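Sorting and Packing Small Parts in Trays
Gallery page, Tendstead parts room

Beathag Rutherford keeps the parts room at Tendstead and Nobuhle Lekota packs what goes out of it. This page covers the tray stage, which comes between the bulk bins and the mailing cartons. Most of our orders are small. A plumber wants a few pieces of one kind, or a repair shop wants a mixed box, and it all passes over the same table.

We went over to trays in April. Before that, parts were tipped onto the table in a heap and counted into bags. Small pieces rolled, and a short order usually came to light when the customer called. The trays are plain plastic with rounded corners and a raised rim. Red ones are for pieces that belong to an order. Green ones take everything else that turns up on the table during the day and has to be put away at the end of it.

1. Laying out 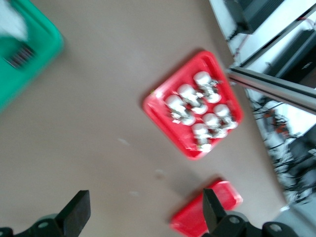
A set is six pieces, laid in two rows of three. Every piece in a tray faces the same way if the shape allows it. Two short rows can be checked at a glance, and a missing piece leaves a gap. Sets larger than six are split over more trays. We tried lining up ten in one tray and went back to six the same week.

White plastic marks easily. Pieces with metal on them should not be slid across each other, so they are set down one at a time and lifted out the same way. If a piece has a scuff, it goes in green and Beathag looks at it before the end of the shift. Most scuffs wipe off. The rest are sold from the seconds shelf by the door.

Green trays are emptied every afternoon at 4. Paper goes to recycling, tools go back on the wall, and anything that cannot be identified goes in the Ahmadpour cabinet, third drawer. The cabinet came from the Ahmadpour hardware store when it closed, and the drawers still have the old labels on them. Ignore the labels and use the list taped inside the left door.

2. Ready for the carton

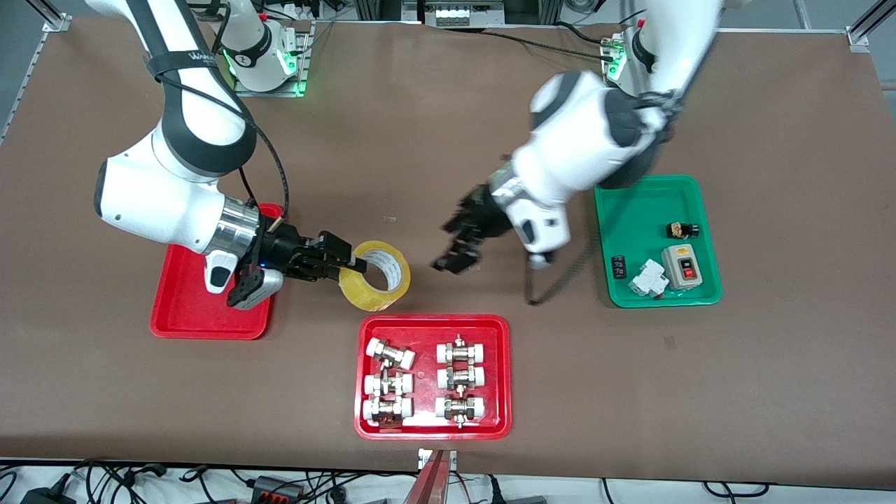 Full trays stay at the near side of the table, and tape stays within reach of them. Clear yellowish tape is fine for all cartons under the weight limit. Use one strip down the center seam and one across each end. Heavier cartons get the reinforced paper tape, which is kept under the sink with the wetting sponge.

Part of a roll is still a roll. Please finish it before starting another. Fold the end over on itself by half an inch so the next person can find it.

The packing slip goes in on top of the pieces before the flaps are closed. Nobuhle initials the slip, and the carton number is written on the side in marker. The number on the slip and the number on the carton have to match. Carton 259 went out in May with the slip for another order, and it took nearly 3 weeks to get both back.

Once a carton is taped, the tray it came from is wiped and returned to the stack. Trays with a cracked rim go in the trash.

Notes for orders

Gameo orders are packed in single sets, one carton per set, even when several are going to the same address. They have asked for this and it is written on their account.

Restum takes mixed boxes. Put the heavier pieces at the bottom with a sheet of cardboard over them. Their minimum is 500 pieces a quarter, and Beathag keeps the running total on the clipboard.

Pickup is at the side door on weekdays. Cartons left after the last pickup go on shelf 61, not on the floor. There is no pickup on Sunday.

Questions about trays or labels go to Beathag. Questions about a carton that has already left go to Nobuhle, with the carton number.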